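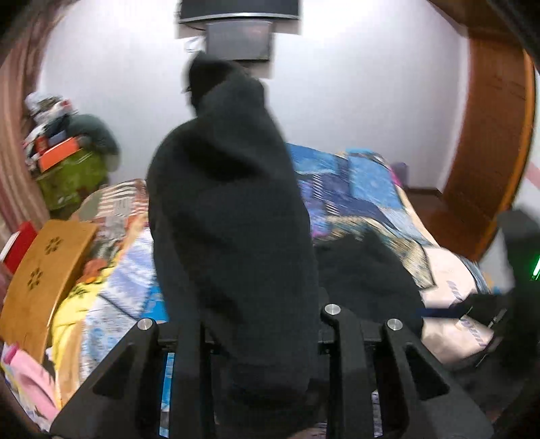 Progress report to the Pidham Shared Workshop Fund
Project: hand-held gripper and laundry arm (Zelis build)
Period ending July
Prepared by Vy Lâm

Summary

The hand-held gripper works well enough to collect demonstrations. The arm that is supposed to learn from them does not work well enough to be shown to anyone. I would ask the fund to read the rest of this report with that in mind, and to treat the schedule in our original application as optimistic.

Work done

The fingers are on their third version. The black plastic ones with triangular cutouts replaced a solid pair that split at the screw holes. The new pair grips thick fabric such as fleece without much trouble. Thin cotton still slides out when it is picked up by a hem, and I don't believe a fourth shape will fix that. The pads are the more likely cause.

Recording moved from the workshop bench to a bedroom. On the bench every garment lay on plain gray board, and I had doubts that anything learned there would carry over. A patchwork quilt in bright colors is a harder background and a fairer one. We have 44 usable recordings of picking up and laying down clothing. The application promised 1,000. At the present pace we will not reach that number, and I would rather revise it now than pad the count with near copies.

Dark clothing remains a problem. When a black garment is held in black fingers, the software often loses the line between the two. Pleltov's tracking package was described to us as handling this. In our hands it did so some of the time, and I could find no pattern in when. White tape on the fingertips is the next thing to try.

The arm

The Ajayi arm has been mounted and powered. It repeats a fixed motion reliably. Asked to follow a recorded pickup, it arrives late and closes on air more often than on cloth. I have 2 possible explanations, a timing error and a bad wrist calibration, and no evidence yet for either.

Money

Spending is under budget by $100, mostly from motors we haven't needed to order. I don't count this as a saving.

Next period

Tape the fingertips and repeat the dark clothing recordings. Measure the delay at the wrist before changing any code. Hold off on folding, which was listed as a goal for this period and was not attempted.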